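Home | News | What's On | Sport | Letters | Search

Old phones find a second life at Stesanby repair room

By the Fustach Valley Herald news desk
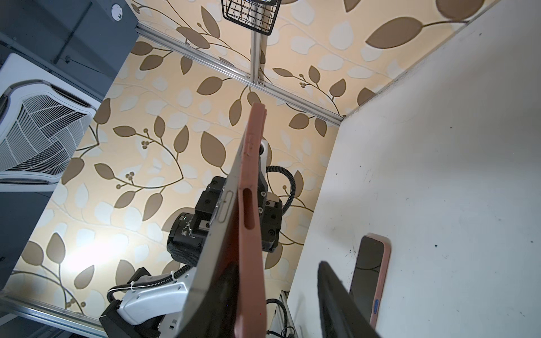
Stesanby's repair room is asking people to look through their kitchen drawers again this September, now that its collection of unwanted cell phones has passed 254 and the shelves still have plenty of room on them. The collection began last winter with a single shoebox on the counter of the Pillai hardware store on Brekis Street, and it has grown into one of the friendliest little projects in town, with neighbors stopping by to hand over a phone and staying half an hour to talk about the pictures they found on it. Phones in cases are welcome just as they are, whether the case is pale pink or a terracotta orange with a few nicks in the rubber, and there is no need to pry anything off at home. A snug case often saves a phone from the worst of its falls, and the repair room likes to pass the two along together when it can.

Every phone that comes in is charged overnight, wiped clean of its old owner's information and tried out the next morning, with the buttons, speaker and charging port all given a turn. The ones that pass go to families in Stesanby and out along the Fustach road who have asked for one, often for a youngster starting at a new school or a grandparent who would dearly love to see the baby on a video call. The ones that don't pass are kept for parts, and a good screen or a working side button can bring another phone back to life weeks later.

The room itself is up the stairs behind the hardware store, in what was the Pillai family's sitting room for many years, and regulars are very fond of the leafy wallpaper, which has been left up by popular request. There is a kettle, a long table and a radio that gets one station well and another one if the window is open.

People bringing a phone are asked to do a little bit of homework first. Save any photos and messages you want to keep, sign out of your accounts, and turn off the screen lock (or write the passcode on a slip of paper and tuck it in with the phone). Chargers are very much wanted too, and so are cases of any size, even without a phone to go in them. Swollen or leaking batteries should not be brought up the stairs. Please ask at the store counter, where there is a metal bin for them and somebody will be glad to show you how to pack them.

The repair room has also been given $800 by the Brekis Street Fair, which had a very good summer, and the money will go toward new batteries and a second workbench by the window. The hope is to have the bench ready before the evenings draw in and everyone starts wanting the seat nearest the lamp.

Phones can be dropped off at the store during opening hours, and the room upstairs is open until 9 p.m. on repair nights, which are posted on the store door at the start of each month. There is no charge for a repair that takes less than 20 minutes, although the cookie tin is always happy to be refilled.

We use cookies to remember your settings. Accept | Manage choices

Contact the news desk | Copyright Fustach Valley Herald | Back to top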